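Two arm table, parallel fingers vs something else for cloth?

Comham
Setting up two black arms facing each other over a wood table, job is picking up a yellow towel and folding it. Stock pointed fingers. They pinch thru to the wood or miss the fold. Worth swapping to Haso pads before I touch the controller? Also can't decide if the overhead camera is enough – have a side one too.

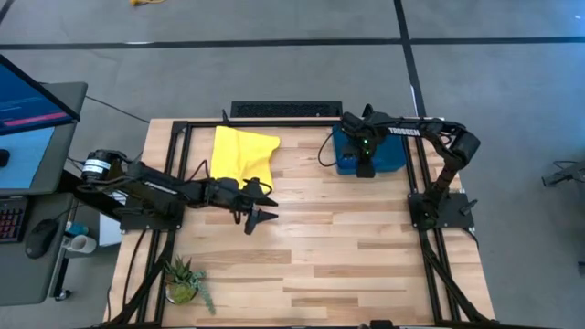
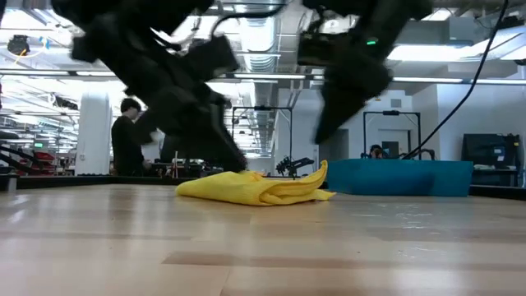

Both views, yellow towel near the back of the table.

Arriaga
Pads first, cheap. We ran 2,000 grabs on bare fingers and 2,000 with soft pads, same towel. Pads dropped far fewer. Come in at a low angle, not straight down, and grab a raised fold if there is one. Keep both cameras – side one tells you how high the tip is, top one can't. Slow the arms down too, side view is all blur.

Jindano
we use suction. works ok

Last updated: 2022-12-09

Comments

Suction on a towel?? Ours just hissed.

Shorter exposure on the side cam helped us more then slowing down did.

Did you try the pads yet? Ours wore out after 9 days, glue was the problem.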